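**Best way to wash and store thick ribbed knit sleeves?**

posted by threadbare_in_sustthorpe, 31/03/2025

Hello all, first time posting so be gentle! I've been given a pile of long black knitted sleeves to look after – the thick sort that bunches up into big soft folds, plus a finer one with ribs running down its length. I've got 9 of them now and no proper system. At the moment they live in a heap on top of the drawers and every time I want one I have to dig through the lot.

My two worries are the washing and the folding. I put one through on a warm wash back in October and the cuff went baggy, and it has never gripped since. I've also been rolling them up tightly, which leaves them with a twist that takes ages to shake out. Black shows every bit of fluff too. What do you all do?

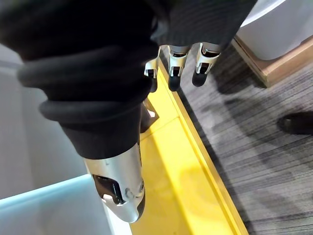 *Skultik Textile Care & Mending Club – members' help pages*

**mothballs_and_tea**

Cold wash, every time, and inside out. I use the Lemieux wool liquid but any gentle one will do, just go easy on it or you'll be rinsing until bedtime. No softener! It makes ribbed knit go limp and you'll lose what stretch you've got left at the cuff.

For drying, lay them flat on a towel and pat them back into shape with your hands, ribs straight. Don't peg them up by one end, a wet thick knit is heavy and it'll grow on you (I had one come off the line a good hand's width longer than it went up, and I was not pleased).

As for the baggy cuff, you can run a bit of thin elastic round the inside with a big loose stitch. It takes me one cup of tea per cuff. Black thread, obviously, though I did one in navy by lamplight and never noticed until the morning.

Store them flat if you've got a shallow drawer. If you haven't, fold them once over and once again, thick ones at the bottom and the fine ribbed one on top so it doesn't get squashed.

**inach_lane_knitter**

Agree with most of that but I don't bother with flat drying, I hang mine over the airer at the middle so the weight is shared – never had a problem. I've got 145 pieces in the loan cupboard so if I laid them all flat there'd be no floor left.

Fluff: a damp rubber glove, stroke it one way down the sleeve. Miles better than those sticky rollers. Wash them with other black things and keep towels well out of it.

**pegbag**

just get new ones, mine were cheap and I chuck them when they go baggy

**threadbare_in_sustthorpe**

Thank you both (and pegbag, ha). Cold wash is on now, and I've dug out some elastic for the cuff. Will try one flat and one over the airer and let you know which comes out straighter.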